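March 13, 2019

Up at 4:30 to be at the Okutthorpe airfield by six. The sky was clear but the wind was already moving the sock, and the forecast had it getting worse by noon. We loaded in the dark with the hangar lights on.

This was the third relief flight to Brudeck since the river came over the levee. The first two went in with water and blankets. Today it was mostly medical supplies, plus two pumps and a box of radio batteries the county had asked for twice. The load sheet said 1,038 pounds when I added it up. The limit with full fuel is lower than that, so we took off one case of canned food and drained some fuel instead of leaving a pump behind. I would rather stop at Pinel on the way home than tell them a pump is coming tomorrow.

Wheels up at 6:50. I flew right seat and did the radios. It is 389 miles to Brudeck by the route they have us on now, which goes north of the restricted area where the helicopters are working. Smooth until the ridge, then bumps for half an hour. One of the straps on the left side worked itself loose and I had to climb back and redo it. I need to write that up. The same ratchet slipped last week and somebody put it back in the bin.

From the air the flood looks smaller than it did. You can see the tops of the fence posts again along the Slanina road, and a brown line on the barns where the water stood. The south end of the Brudeck runway still has mud across it. They have marked off the good part with orange cones, and the ceiling was 900 feet when we came in, lower than they had told us. We broke out with enough room. Landing was fine. Taxiing was slow, with a man walking ahead of us to check for debris.

Unloading took forty minutes. They had a school bus with the seats out and a flatbed. A woman from the clinic signed for the medical boxes and opened one on the spot to check it. Everything was there except the gauze, which I think is still on the shelf in our hangar. I told her it would be on the next one. She wrote that down and made me initial it. Fair enough.

They gave us coffee and egg sandwiches in the terminal, where there are still cots along the back wall. There were 100 people sleeping in there last week and the sign-in sheet by the door had eleven names on it today. The phones work again. The bathrooms don't.

We left at 11:15 and stopped at Pinel for fuel. Had to wait behind two crop planes and then the card reader was down, so I paid by check and forgot to get the receipt. I have to call them about it in the morning. Crosswind at Okutthorpe was as much as I would want to see in that airplane. Shut down at 2:55.

Spent the rest of the afternoon on the paperwork. The insurance people want separate logs for the relief flights going back to the first one, and they want them on the new form, which we only started using in September and which has no place to put cargo weight. I wrote it in the margin.

Found the gauze. It was on the shelf behind the oil.

Home by six. Soup for supper. My back is sore from the pumps. Next flight is the day after tomorrow if the wind lets up, and I have asked for two people to help load instead of one. Need to buy new straps before then, and find my other glove.

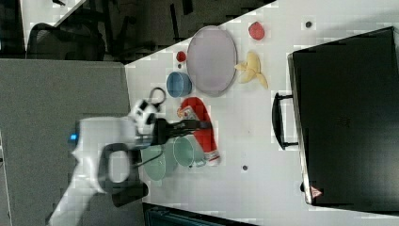
Blue bowl, green cup on its side, and the red thing with the striped label.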